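# Tabletop Soccer: Stuff People Keep Asking Me
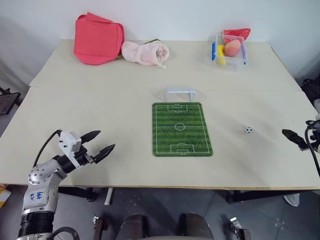

*Mini field, little goal and ball, with the bags and the toy fruit at the back.*

**Do I need a special table?**
Nope! I push two plain ones together. Any flat top works, as long as the ball doesn't wander off on its own (check for a slope first).

**Which way should the mat face?**
I like it lengthwise, with one short end toward the goal, so you get a nice long run up the middle.

**How do you keep track of that tiny ball?**
Badly, at first. I lost 2 before May was over! Now it goes into a drawstring pouch the second we finish playing.

**What's the fruit for?**
Prizes! Score and you pick one: watermelon, peach or banana. They live in a clear container with blue clip handles, and the banana is always the first to go.

**Can we use fingers, or does it have to be flicks?**
Either one. We play flicks only, first to 6, but little kids do better just pushing the ball along.

**Will the mat stay flat if I fold it?**
Mine came from Isora and I've never folded it, so I can't promise anything. I'd roll it loosely, green side out, and leave it under a big book overnight if the corners start curling.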